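Speaker notes - Mirach simulation team, end-of-term talk
May 22, 2024. Slot is 25 minutes including questions.
Speakers: Maëlle MacLeod (slides 1-4), Harpreet Fortin (slides 5-8)

## Slide 1 - Title

Names, course, supervisor. Skip the department history. Start once the second projector is up.

## Slide 2 - The assignment

- Student project, two semesters. Task set in March: drive a two-armed mobile robot through a multi-room apartment in simulation and have it reach a target in a different room from the start pose.
- No map is given to the controller. It gets the head camera, base odometry and joint states.
- Doors vary in swing direction, panel type and opening angle. Wall, floor and ceiling textures are randomized per episode, so the color combinations are often ugly. Geometry is what counts.
- The grading rubric scores completion, contacts with walls or doors, and elapsed simulation time, in that order.

## Slide 3 - System overview

Block diagram. Walk it left to right, one sentence per block.

- Perception: segmentation network producing door, wall, floor and free-space masks.
- Doorway estimator: fits two vertical edges and a threshold line, outputs a gap center and a usable width.
- Base planner: local, short horizon, replans at 2 Hz.
- Arm posture manager: selects one of 6 stored postures. Harpreet covers this on slide 5.

Define "usable width" here: the clear distance between the innermost points of whatever intrudes on the opening. An open door leaf counts as an intrusion. The door frame dimension alone gives a number that is too large.

## Slide 4 - What the segmentation network gets wrong

- Paneled doors at steep angles. The raised moldings break the leaf into several regions and the estimator picks an inner molding as the door edge.
- Plain doors next to walls of similar tone. The mask bleeds across the hinge line.
- Doorways seen through doorways. The estimator used to lock onto the far opening when its edges were sharper than the near one. Fixed by requiring the threshold line to touch the near floor mask.

Mention that the fix came from comparing floor textures on each side of the threshold. It fails if both rooms draw the same floor. We left that case in the results.

HAND OVER TO HARPREET.

## Slide 5 - Arm postures

- Arms folded at the sides: widest footprint at shoulder height, clean camera view.
- Arms raised in front, grippers side by side: narrow footprint, but the grippers block part of the camera image.
- The manager trades one against the other using the usable width. Below the threshold value it switches to the narrow posture before the base moves.
- Gripper pixels are masked out of the doorway estimate using forward kinematics. The first version used a fixed image mask and was wrong whenever the wrists rotated.

If asked why the arms are not simply tucked behind the body: joint limits. The backup slide has the reach plot.

## Slide 6 - Door leaves that open toward the robot

Spend the most time on this slide.

- A leaf that swings toward the robot takes space on the approach side, so the planner has to be aligned before it reaches the opening. Correcting heading between two leaves causes contact.
- The approach is now split in two. First the base lines up with the gap center at a standoff, then it drives straight with heading locked.
- With leaves on both sides, the gap center is computed from the leaf edges, and the hinges are ignored.
- Known weakness: the lower end of a leaf can be hidden behind a raised gripper. The estimator extends the visible edge down to the floor plane. This is adequate for flat leaves and has not been tested on anything else.

## Slide 7 - Results

Read the table by row. Do not read every cell.

- Contacts dropped after the two-stage approach was added. Elapsed time increased, as expected.
- Remaining failures are mostly heading error at the standoff point. Narrow posture runs account for most of them - the occluded image gives a noisier gap center.
- Everything here is simulation. We have no hardware results and should say so before someone asks.

## Slide 8 - Next steps and questions

- Record the gap center over several views and filter it before the heading lock.
- Add a seventh posture with the grippers staggered in height, to recover part of the image.
- Release the episode seeds so next year's group can rerun the same layouts.

Leave the last slide up during questions. Maëlle takes perception, Harpreet takes planning and arms.
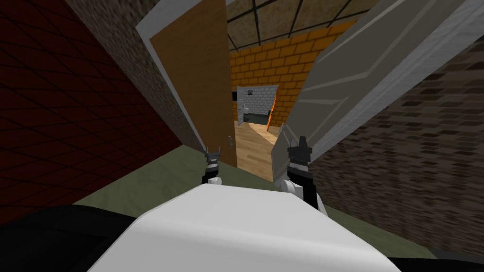
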